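Review: Ene hand gripper, after 11 weeks on the returns bench

By Nazma Ekanayake

Jesmont rents tableware and display pieces for weddings, hotel brunches and company dinners. Most of what goes out comes back within a couple of days and has to be unpacked, sorted, washed, checked and put back on the right shelf. I run the returns bench. I don't write code and I had never worked with a robot before this year, so take this as a review from the people who used the thing and not from the people who bought it.

The Ene is a gripper you hold in your hand. You pick things up with it and put them down, and the recording of how you did it is used to teach a robot arm to do the same job. The arm and the software that runs it come from a separate supplier, Ranska. This review is mainly about the Ene, with some notes at the end on what the arm has done to our shifts, which is what everyone at other branches asks me.

What we used it for

Tiered stands, trays, cake plates, cutlery bins and the plastic risers that go under buffet dishes. The job we recorded was simple to describe: take the piece off the table, turn it so the label or the base faces the reader, put it in the correct rack. Glassware was left out from the start. I agreed with that then and I agree with it now.

All recording was done at the workshop in Utcombe, away from the returns floor. That meant three of us at a time driving over for a half day. Imtiaz Jayawardena set up the rota so the same people weren't always missing from the bench, and it mostly held until May, when wedding returns picked up and we had to skip two sessions.

Handling

The Ene is easy to understand. You squeeze, the fingers close. You let go, they open. Anyone on the bench could pick up a tray with it within a few minutes. Doing it well took longer. Your hand sits well behind the fingertips, so for the first session you misjudge how close you are and bump into things. Tanvir Weerasinghe, who has packed china here longer than anyone, was slower than the new starters for the whole first morning. By the third session he was the best of us.

The fingers are flat pads. On anything with a straight side or a decent rim they hold well. Flat plates lying on the table are a problem. You have to slide the plate to the edge and take it from there, which is what you would do by hand too if you were wearing thick gloves.

Tiered stands were harder than I expected. By hand you take a stand by the pole and think no more about it. With the Ene, gripping the pole is fine for a straight lift, but the tiers get in the way of your wrist as soon as you need to turn the piece. Gripping the bottom tray works better for turning and feels worse for lifting. We recorded both ways and let the Ranska people decide which to keep. They kept mostly the tray grip for positioning and the pole grip for racking. I would have liked to be told that before we did a full afternoon of the other combination.

Weight and comfort

It is heavier than it needs to be at the front. Eight or nine minutes without a break is fine. After half an hour your forearm knows about it, and after an hour your movements get sloppy, and sloppy movements are what you are trying not to record. The supplier's guidance covered how to start and stop a recording and what to do about cables. It had one line about taking breaks. We made our own rule, swapping every 20 minutes, and Farzana Wanigasekara from our health and safety side wrote it up so it would apply at every session.

The handle fits a medium to large hand. Two people on my team have small hands and both had to stretch for the full squeeze. One of them stopped volunteering for sessions, and I did not push. If you are buying for a mixed team, ask to try it before you sign anything. A smaller grip should be an option and it wasn't on our order form.

Cleaning and wear

The pads wipe down easily. We work with food service pieces, so everything that touched the Ene went through the wash again before it was shelved. Put that in your time estimate. We didn't, and the first few sessions created a second pile of washing for whoever was on the late shift.

Pads wear. Ours started slipping on polished trays in the eighth week, and a replacement set fixed it. Changing them is a small screwdriver job. Spares came quickly, but they are not included in the price and there is no mark on the pad to tell you when it is due.

Recordings you can't use

A good part of each session gets thrown away. Someone walks in front of you, or you fumble, or you forget to go back to the starting position. On the Ene you can't mark a bad take from the handle. You have to put it down, go to the computer and flag it there. By the time you have done that you have lost your rhythm, so people stop flagging small mistakes. Malsha Wickramasinghe, our contact on the software side, said a button is planned. I am reviewing the one we have.

What it changed at work

The arm went live on the returns floor in the ninth week, on trays and risers only. It runs during the quiet part of the afternoon and into the evening. It is slower than a person on every piece. It doesn't stop for lunch, so by the end of a shift the racks are about where they would have been with one extra pair of hands.

No one lost a job over it. Management said so in writing before the first session, and I would not have asked my team to take part otherwise. What did happen is that two evening agency positions were not renewed for the summer. Those were real people who had worked with us for two seasons, and they should be counted when the company talks about how this went.

For the permanent staff the work has shifted. There is less lifting of stacked trays, and the two people with bad shoulders have both told me they notice it. There is more checking. Someone has to look at what the arm racked, pull the pieces it got wrong, and reset it when it stops. At first that was nobody's job on paper, so it fell to whoever stood closest. It is now a named role on each shift with a small pay supplement. That took three meetings to get, and I would tell any other branch to settle it before the arm is delivered.

There is also the question of who gets credit for the recordings. The way Tanvir turns a stand so the tiers don't knock each other is something he worked out over years. It is now, in some form, part of how the arm moves. He doesn't mind, or says he doesn't. I asked for session hours to be paid at the training rate, the same as when he teaches a new starter, and the company accepted that. Other firms might not think of it unless somebody raises it.

The checking role is duller than the old job. You stand, you watch, you step in. We rotate it every two hours and people still prefer to be on the wash line, where you can at least talk.

Good points

Quick to learn, even for people with no interest in gadgets.
Holds rimmed pieces firmly while the pads are fresh.
Lets the people who know the work do the teaching.
Spare pads arrive quickly and are simple to fit.

Bad points

Front-heavy, and tiring well before an hour.
One handle size.
No way to flag a bad take without putting it down.
Spare pads cost extra.
Poor on thin plates lying flat.

Rating and who it suits

I would give it seven out of 10 as a tool. It does what it is meant to do, and the faults are ones a second version could fix. It suits a workplace where the pieces are sturdy and come back in the same shapes again and again. I wouldn't bring it into a glass or antique rental business as it stands.

If your branch is next on the list, get the break rule, the session pay and the checking role agreed first. Then order two sets of spare pads and bring your own screwdriver to Utcombe. 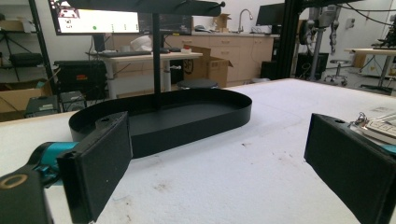

The Ene on the bottom tray of a tiered stand, the grip we ended up using for positioning.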